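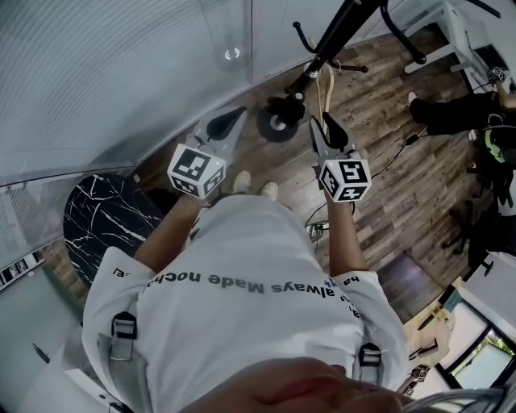
Home Forums Hardware Kits and reviews Log in

Batton hand-held gripper kit – worth the money?
Started by tolerance_stack, 25 April 2018

tolerance_stack
Has anyone here bought the Batton two-handed kit? You get a pair of grippers, a marker cube for each, the chest harness and the calibration sheet. Drirnelden are the only UK seller I can find and their page says very little about tracking. We want to record bench tasks by hand and replay them on two arms.

kelpline
Had one since last year. The grippers are fine. Jaw travel is repeatable and the fingertips are easy to replace. Tracking is good while at least one cube face is square to the camera. Turn the wrist so that you only have an edge and the pose jumps. We threw out 17 recordings from a batch of 326, nearly all for that.

m6_washer
17 out of 326 is better than we managed. Did you use the supplied calibration or your own?

kelpline
Our own. The supplied sheet came folded, so it would not lie flat. Glue one to a bit of glass.

oldservo
I would not buy it. The Mahmoud set has the encoder in the handle and costs less to keep running. Printed cubes scuff, and once a corner goes the detection goes with it.

kelpline
Disagree. A cube can be reprinted in an afternoon. The Mahmoud encoder gives you jaw opening and nothing else, so you still need something for hand position. They are different jobs.

oldservo
Fair on position. I still say the cubes are a weak point for anything longer than a short trial.

tolerance_stack
What about weight? Each session would be 115 short tasks with no long break.

m6_washer
The grippers did not bother us. The harness did – the straps creep at the buckles and the camera drops a little as you go. Mark the webbing with a pen and check it between tasks. Run the cables behind you as well.

flat_bastard_file
Grirkidside hire the same kit, minimum 2 weeks. I would do that before paying for one. Ask for unscuffed cubes and check the lighting where you mean to work, as glare on a white face upsets the detection more than low light does.

tolerance_stack
Did not know about the hire. I have asked them for a slot in May and will post the pose error figures for both hands.

oldservo
Post the raw ones please, before any smoothing.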